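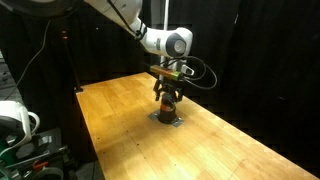
May
By Malathi Mathew
14 shares | 5 comments

Bench tips for setting up a small robot arm: notes after a season with the Warach kit

The Warach kit is sold to small workshops and serious home shops that want an arm for dull, repeated jobs: picking up a part, standing it in a fixture, taking it out again. Our shop in Midcombe bought one through Nouri, the dealer that handles it here. Most of what follows is about the bench and the cables, which took more of our time than the software did. The opinions on the kit itself are at the end.

Start with the table

A butcher-block top works well under an arm. It takes screws anywhere, it is heavy enough to stay put, and old holes do little harm. Drill a pilot hole for every screw, even the short ones, or the strips will split near the ends. Wipe up any oil the same day.

Put the arm's own mounting on something stiffer than the wood if you can. We used a steel bar under the top, bolted through. With the arm screwed to wood alone, a fast stop made the whole bench nod, and the gripper came down off the mark on the next pick.

Old screw holes will collect chips and small washers. Vacuum them out before you move a plate. If a hole is too close to a new one, glue in a hardwood dowel, let it sit overnight, cut it flush and drill again. Toothpicks and glue are fine for a cabinet hinge. They don't hold well enough under a fixture.

Fixing the base plate

The part you want the arm to find needs to be in the same place every time. A square metal plate screwed flat to the wood is enough for most jobs.

Set the plate down and run the arm to it by hand before you drill anything. Check that the gripper can come straight down over the part and that the elbow stays clear of whatever else is on the bench. A plate that looks right when it is square to the table edge may be awkward for the wrist. Turning it on the diagonal often gives the fingers a better approach, and it costs nothing to try while the plate is still loose.

Mark the corners with a pencil, take the plate away, drill, and clean off the crumbs. One chip under a corner will tip a tall part enough to matter. Tighten the screws a little at a time, going corner to corner. Then scribe a light line along two edges so you can put the plate back if it has to come up.

Ottar Strand, who does most of our fixture work, adds a strip of paper tape under one edge when a plate rocks. I prefer to take it up and sand the high spot.

Picking up tall round parts

Cylinders are easy to grip and easy to knock over. Come straight down from above with the fingers open, and stop with them on either side of the top of the part. Close slowly. If the part shifts sideways as the fingers meet it, your position is off and you should correct the position. More grip force will hide the problem for a day or two and then scratch something.

Glossy parts need more care than matte ones. They show every mark and they slip when there is polish or hand grease on them. Clean them with a dry cloth first. Thin rubber pads on the fingers help, but glue them all the way to the edges. A pad that lifts at the bottom will catch on the part on the way down.

A colored stripe near the top of a dark part is useful for the person watching. You can judge finger height against it from across the bench. Orange tape is easy to see. Wrap it once, with the overlap facing away from the fingers, and replace it when the end starts to curl.

Lift the part 2 inches on the first try and hold it there. If it hangs straight, go on.

Cables at the wrist

Most of our lost hours went here. The cables have to be long enough for the wrist to turn all the way in both directions, and every extra inch is something that can snag.

Turn the wrist to its limit one way, then the other, with the cables held loosely in your hand. Leave one wide loop, bundle the rest, and tie the bundle where it leaves the wrist and again farther up the arm. Use hook-and-loop straps until you are sure of the length. Zip ties come later, snug but loose enough to slide a little, with the cut ends filed so they don't open up your knuckles.

Watch the loop during a full slow run. It should never touch the table or pass under the gripper. Check the connectors every Monday, or whatever day the shop starts up. Ours worked loose 3 times before we added a strap close to the plug.

Background and light

If your setup uses a camera, hang something dark and dull behind the bench. Heavy black curtains are cheap and do the job. Buy them wider than the space so they hang in folds, and keep the hems off the floor, where they pick up sawdust. Brush them down outside.

Move your lamps before you start changing camera settings. A shiny part will carry a bright streak down one side, and a light wood top throws back plenty of its own. Raising a lamp a foot or turning it toward the wall often fixes what looks like a software fault. Halyna Pylypenko tried a sheet of baking parchment in front of ours, on an LED lamp that runs cool, and it has stayed there. Don't do that with a halogen.

What we think of the kit

The arm is good. It is quiet, it repeats well, and the white covers wipe clean with a damp cloth and dish soap. The two-fingered gripper is plain and strong. Setup took us about 3 days, one of them spent on the bench.

The printed guide is poor. It covers the bolts and the power supply and says almost nothing about cable length. The straps in the box are too short for the bundle. Nouri sent longer ones when we asked, at no charge. The Flundier finger pads, sold separately, last longer than the ones supplied but are thicker, so the fingers have to be set up again after you fit them.

I would buy it again for a shop that does the same pick many times a day. For a few odd parts a week, a good vise and a stop block will serve you better and leave you more bench.

Stay out of reach while it runs, keep the stop button on the side where you stand, and take off anything with a drawstring.

5 comments

Fulgencio Cantero
What length screws are you using for the plates? Mine pull out after a few months.

Malathi Mathew
Inch and a quarter, in a top that is an inch and three quarters thick. If they are pulling out, check that your pilot holes aren't too wide.

Teodor Strand
Agree about the loop. I had mine too tight and it pulled the wrist connector half out on the first full turn.

Halyna Pylypenko
The parchment wants changing now and then. It goes yellow.

Fulgencio Cantero
Pilot holes were too wide. Thank you.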